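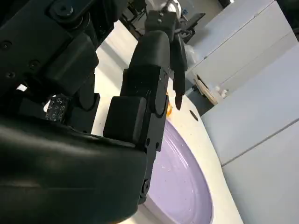

黒い機構部の側面に付いた、白黒模様の小さな四角いタグ

半端な皿の行き先
2023年1月

ハーンブリッジの駅から坂を下り、運河を渡った先に、古い食器だけを扱う店がある。店名はコントレラス。間口は狭いが奥行きがあり、壁の両側は天井近くまで棚になっている。

店主のレフヒオ・オチョアさんは、もともと食堂の厨房にいた。食堂が閉まるとき、残った皿を引き取ってほしいと頼まれたのが商売の始まりだという。揃いのものはすぐに買い手がついた。残ったのは、五枚組のはずが三枚しかない皿や、受け皿のないカップだった。

「古道具屋に持っていくと、半端は値がつかないと言われました。でも、うちで毎日使うぶんには、三枚あれば足りるんです」

いま棚に並ぶ食器は1552点。ほとんどが半端ものである。値段は一枚600円を中心に、小皿ならもっと安い。箱や説明書きはない。裏に窯の印があるものは、印が見えるように伏せて置いてある。

客の多くは近所の住人で、割れた皿の代わりを探しに来る。同じものが見つかることはまずない。それでも大きさと深さが近ければ、重ねて戸棚に収まる。オチョアさんは客に柄を尋ねない。直径と高さ、それから電子レンジを使うかどうかを聞く。金彩のある皿はレンジに向かないので、この質問で候補がかなり減る。

常連のジェセニア・メレンデスさんは、8年かけて家の食器をすべて半端ものに入れ替えた。揃いの皿は一枚割れると残りまで使いにくくなる。最初から揃っていなければ、割れても一枚減るだけだと話す。家族それぞれの皿が決まり、食卓で誰のものか迷わなくなったそうだ。

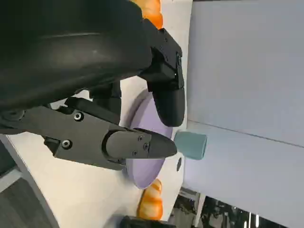

色の話もしておきたい。食器の売り場では長いあいだ白が強く、料理の邪魔をしないというのが理由に挙げられてきた。ただ、白い皿に白身魚や豆腐をのせると輪郭がぼやける。紺や紫のような濃い色なら、淡い色の料理がはっきり見える。反対に、茶色い煮物は濃い色の上では沈みやすい。オチョアさんは、白を二枚買う人には濃い色を一枚足すよう勧めている。

仕入れは主に引っ越しと店じまいの時期に集中する。忙しいのは春先だが、昨年は7月にまとまった持ち込みがあった。海沿いの旅館が改装するというので、オチョアさんは甥のレオバルド・ベセラさんと車で二往復した。新聞紙に包まれた皿をほどき、洗い、欠けを調べるのに何日もかかった。縁に欠けのあった37枚は店に出さず、植木鉢の受け皿にしたい人へ譲った。

欠けは目よりも指で探すほうが早い。縁に沿って指の腹をゆっくり一周させると、細かな傷でも引っかかる。ひびは軽く叩いたときの音でわかる。澄んだ音がすれば問題なく、濁っていればどこかに入っている。家の皿も年に一度は確かめておくとよい。

店は昼前に開き、日が暮れると閉まる。買い取りは事前に電話が必要で、一枚からでも受け付けている。包み紙は用意があるが、袋は持参してほしいとのことだ。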